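Allwood Dowel Set, reviewed by Yuzuki Shibata

The set costs less than the Okabe equivalent and comes as 24 lengths. I measured 19 of them with calipers. Diameter was consistent; straightness was fair, with nearly 9 percent showing a slight bow. End cuts are square. 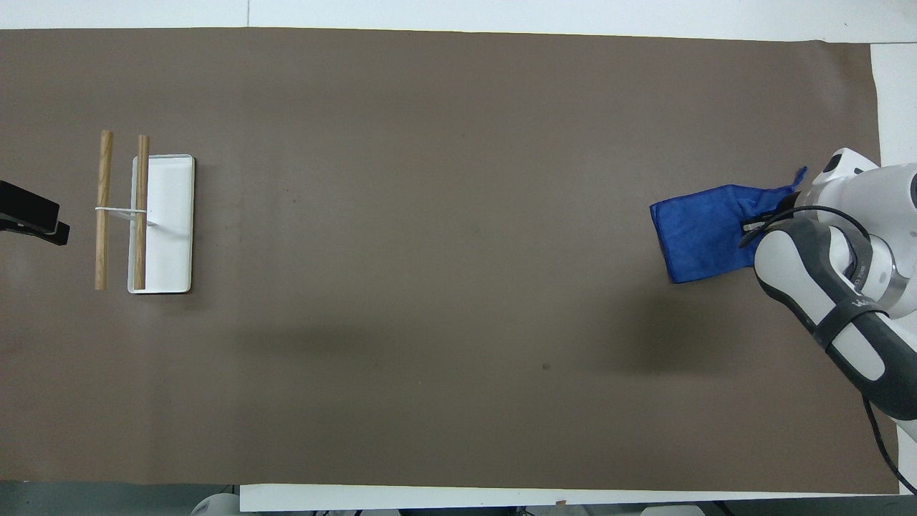
Two dowels with a white tie, small tray, brown-gray paper underneath.

Grain is visible and the color is pale tan. It takes oil evenly. Sand the ends before gluing. Suitable for light frames; for shelving, buy the thicker Tomosik stock.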